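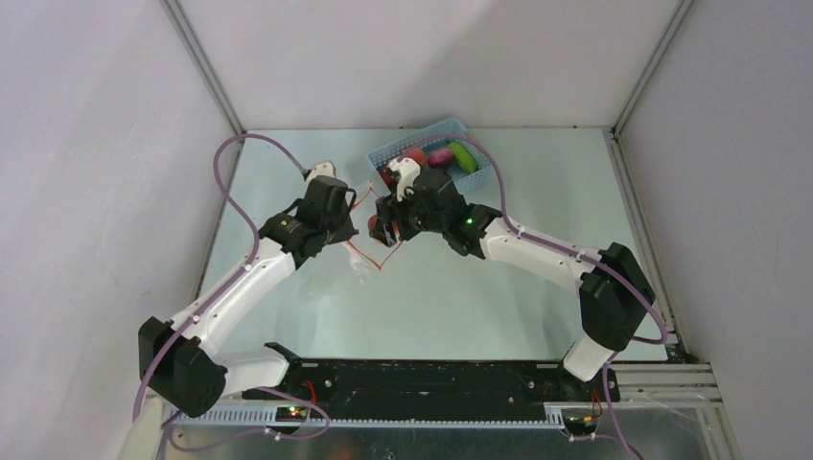

Figure 1. Pale panels on three sides and a blue-green tabletop with faint reflections.

Where Does the Light Go? Wall Color and Brightness in Small Study Rooms
Term project report, Introduction to Building Science
February 11, 2024

Why we picked this topic

Our group spends a lot of time in the basement study rooms at Mundell Hall, and we had been complaining about them all fall. They feel dim even with every light on. When the course asked for a project on "something in a building you can measure," we already had our question: how much of that gloomy feeling comes from the lamps, and how much from the walls?

We had no idea how much fun this would be. You start out thinking that brightness is a matter of bulbs, and by the end of a term you can't walk into a dentist's office without staring at the ceiling.

Background

Light from a lamp reaches your desk in two ways. Part of it travels straight down from the fixture. The rest hits a wall, the ceiling or the floor first and bounces, sometimes many times, before it lands on your notebook. Each surface it touches soaks up a share and sends back what is left. A fresh white wall sends back most of what hits it, and a dark brown one sends back very little.

In a big lecture hall the walls are far away, so for a seat in the middle the straight-down part does most of the work. A small room is different. The walls are close to everything, and the bounced light can make up a large part of the total. That's why we expected paint to matter more in our tiny study rooms than it would upstairs.

Finish matters too. A matte surface scatters light in all directions. A shiny one sends more of it off at one angle, like a bad mirror, and you get bright patches and glare. Two surfaces can return the same amount of light overall and still be very different to sit next to.

The building of the model

We weren't allowed to repaint a real room (we did ask!), so we made a model from foam board with a removable ceiling and slots along the sides where wall cards could slide in and out. The lamp was a single small LED panel in the ceiling rated at 3,000 kelvin, a warm white close to what is used in Mundell Hall. We put our light meter face up on the floor of the model, in the middle, where a desk would be.

The wall cards were painted with sample pots from Pamomico, a paint shop on Brandão Street that kindly let us have the leftover testers. We used white, pale gray, pale green, mustard, brick red and dark brown, all in matte. For white and dark brown we also made a gloss version.

Readings were logged with Tevau, the free data sheet app the class has been using. We took 10 readings for each set of cards and used the average. Between sets we let the lamp stay on. Our first afternoon of data had to be thrown out when we worked out that the LED was still warming up and drifting while we measured, which taught us to wait 30 minutes before writing anything down.

What we found

The order of the matte cards was the one we guessed: white gave the highest readings, then pale gray, pale green, mustard, brick red and dark brown. What surprised us was the spacing. White, pale gray and pale green came out very close together, and then there was a big drop to mustard. To the eye, mustard seems like a bright, cheerful color! In the model it behaved much more like the brick red than like the pale green. It swallows nearly all of the blue part of the light, and that loss gets repeated at every bounce.

Gloss and matte white gave almost the same number at the center of the floor. When we moved the meter toward a corner, though, the gloss readings jumped up and down over short distances, while the matte ones fell off smoothly. Looking in through the peephole, you could see the lamp reflected as a hard streak on each gloss wall. Everyone in the group preferred the matte version.

The best moment of the project came near the end, when we tried changing only the ceiling. With dark brown walls, swapping a dark ceiling for a white one helped a little. With white walls, the same swap helped a lot more. The surfaces work as a team, and one pale surface can't do much if everything facing it is dark.

Back to Mundell Hall

We took the meter down to the basement and measured 2 of the study rooms. They have the same fixtures, but one has tan walls and the other has dark wood paneling up to shoulder height. The paneled room was clearly dimmer at the desk. We can't blame all of that on the paneling, as the carpet is also darker and one fixture has a yellowed cover. Still, it goes the way the model said it should.

Problems and things we would change

The foam board leaks light at the joints. We taped them, but with the lamp on in a dark closet we could still see a glow along one edge. The model also had no furniture or people in it, and a person in a dark winter coat is a pretty good light absorber.

Our meter measures brightness only. It can't say anything about whether a room looks pleasant, and we'd love to add a survey. We talked about showing people the peephole view with different cards and asking them which room they would choose to study in. We also want to try half-height color, with a dark lower wall and a pale upper one, like the real paneling.

Next steps

The model is going on display at the department open house in March, with all the cards, so visitors can slide them in and out and watch the meter change. Before then we need to fix the leaky joint and paint a second set of mustard cards, as the first set got bent.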